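The Second Life of the Office Computer

July 27, 2018
By the Features Desk
Print | E-mail
7 minute read

The town of Petico has one traffic light, a feed store, and a former shoe factory that takes in old computers. The shop inside the factory is called Lameck, after the street it faces. Last year it took in 2,456 machines from school districts, dental offices, and county agencies within a day's drive. Most of them were still running when they were unplugged.

Businesses replace desktop computers on a schedule. A lease ends, a service contract runs out, or a software update asks for more memory than the old machines have. The computers go into a closet, and the closet fills up. Sooner or later somebody needs the space, and at that point the choice is between paying a recycler, paying a landfill, or calling a place like Lameck.

The work starts with the drives. Every hard drive is pulled and logged before anything else happens to the machine. Customers can have the drives wiped or shredded, and the hospitals and law firms nearly always ask for shredding. The shop mails back a list of serial numbers. For many customers that list is the main thing they are paying for, and the fate of the computer itself doesn't come up.

After that the machines are sorted. Anything less than 5 years old gets cleaned, tested, and sold whole. Older computers are taken apart. Power supplies and memory sell quickly. Cases go to a scrap metal yard two counties over, where the price per pound changes often enough that the shop holds full bins until it improves.
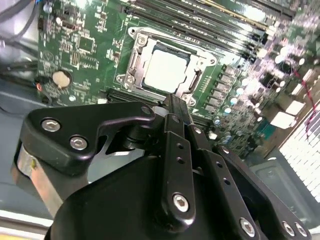
Motherboards are the hardest part to price. A memory stick either passes its test or fails it, but a board can pass in the morning and hang in the afternoon, and finding the cause can take longer than the board is worth. The first check is done by eye under a bright lamp. On a green board with the CPU socket near the top center, that socket is where a sorter usually looks first, and a bent contact there can end the inspection. Swollen capacitors are the next thing to look for, followed by scorch marks near the power connectors. Boards that pass go to a test bench, where they run overnight with a known good processor and memory. Boards that fail are sold by weight to a refiner.

Demand for working boards comes from places that most people wouldn't guess. Flatance, a maker of packaging equipment, still supports cutting tables it sold in the early 2000s. The tables are sound, but the computers that run them need a type of expansion slot that has mostly vanished from new boards. A replacement control system costs more than many of the owners would spend on a used table. A tested board from Lameck costs less than a set of truck tires and can be swapped in an afternoon.

Print shops, machine shops, and car washes have the same problem. So do schools with older science equipment. The shop keeps a shelf of slow, outdated boards for these buyers, and some of them bring in more than a newer board would.

The whole computers go to a different crowd. In November the shop supplied the public library in Ibarra, a farm town to the south, with desktops for its reading room. The library had been getting by with 3 working computers and a sign-up sheet. People there use them to file for benefits, print shipping labels, and take the online course that the state requires for a pesticide license. None of that calls for a fast machine.

Refurbishing has its limits. Laptops arrive with batteries glued in place and memory soldered to the board, so one bad part can finish off the whole unit. Phones and tablets are worse, and Lameck stopped accepting them. Flat monitors are plentiful and sell for so little that shipping one costs more than the screen. Old tube monitors still turn up, and the shop charges to take them.

Offices with a closet to clear can make the job easier. Leave the drives in the machines and keep the power cords with them. Write down any startup passwords, which can make a good computer useless to the next owner. Don't store equipment on a basement floor. The shop picks up from any office with at least 4 computers, and smaller loads can be left at the loading dock on the north side of the building during business hours.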